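4.2 Budgeting for the hand-held grippers

By the time we sat down to plan the household portion of the study, most of our equipment money was already spoken for, and it is worth being frank about how that shaped the work. The original proposal had assumed two full arms on mobile bases, with quotes obtained from Trarer and from Willholm in the same week of August. Both quotes were fair, and both suppliers were generous with their time on the phone, but neither had allowed for freight to the smaller centres, for a spare set of fingers, or for the insurance our own finance office asks for whenever something heavy goes into a private home. Once those lines were added, one arm would have used up what we had set aside for two, and there would have been very little left to pay the people doing the folding, sorting and tidying that we wanted to learn from.

We therefore turned the plan around and asked what we would need to own outright, what we could borrow, and what could reasonably wait for a later year. The arm went into the last group. Hand-held grippers went into the first, and we bought 6 of them, enough for three households to work at the same time with a second tool kept on the shelf at each. Maureen Fairclough, who looked after purchasing for the project and whose patience with our changing spreadsheets deserves more thanks than a section like this can hold, suggested that we treat the grip pads as a consumable from the start, like printer toner, and give them their own line. We were doubtful at first – they looked sturdy enough on the bench – but pads wear, and cloth is surprisingly hard on them, and having the line there meant that a replacement never needed a fresh approval.

The choice of tasks followed from the same arithmetic. Laundry is a good match for a modest budget, as every home already has the garments, the flat surfaces and the mess, and nothing has to be built or shipped. It is also a demanding match for the tool. Soft, thick fabrics are easy for a person to tuck and turn with ten fingers, and a good deal harder with two, so operators need paid time to get comfortable before their sessions are worth keeping. We allowed for this as a separate training item, and in hindsight we would make it larger. Figure 3 gives an idea of the ordinary sort of setting the sessions were planned around: a made bed, daylight from the window, and a single dark garment folded into layers.

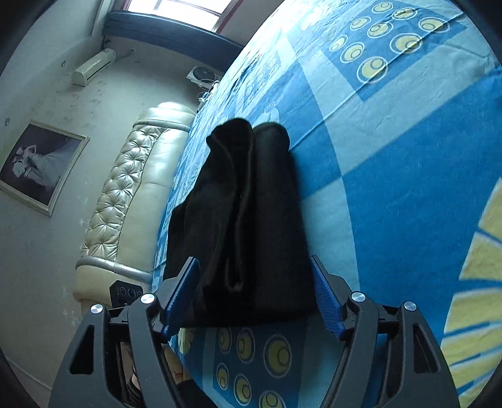
Figure 3. Hand-held gripper with blue ridged pads on either side of a folded black garment, on a patterned blue bedsheet.

Storage and review were the items we came closest to getting wrong. We had budgeted for 217 sessions and for the disks to hold them, but our first draft left out the hours needed for somebody to sit down and look through the material, and those hours are every bit as real as a piece of hardware. Dretunora supplied the storage under a lease, which spread the cost over the life of the project and, happily, let us move some money across to reviewers' wages without going back to the funder.

For groups putting together a similar plan, our advice is to settle the per-session cost first, with labour, travel, pads and review all counted in, and only then to ask for equipment quotes. Van Leeuwen has since offered us a trial arm on a short rental, and we will go into those talks with a much clearer notion of what a day of its time is worth to us. The rental terms, along with the costs we expect to carry on our own side, are taken up in Section 5.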